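Tuesday, glue trials, batch 4

Carried on with the hide glue for the Enden chair repair. Soaked 170 g of granules overnight in cold water and warmed them in the pot from nine. Left it on low and skimmed twice.

First joint: beech offcuts, old glue scraped back to bare wood, clamped 33 minutes. Squeeze-out gelled faster than last week. The room was colder and I should have warmed the parts.

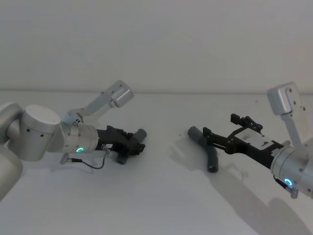 Second joint

Same offcuts, warmed on the radiator first. Much more time to line up the shoulder. Clamps off after lunch, left flat on the rack. Won't load it until tomorrow.

Ravindra Sengar wants 3 more samples with the Binier granules before we touch the chair. Bag is on the top shelf, just over half left. Need to order more and find the small brush.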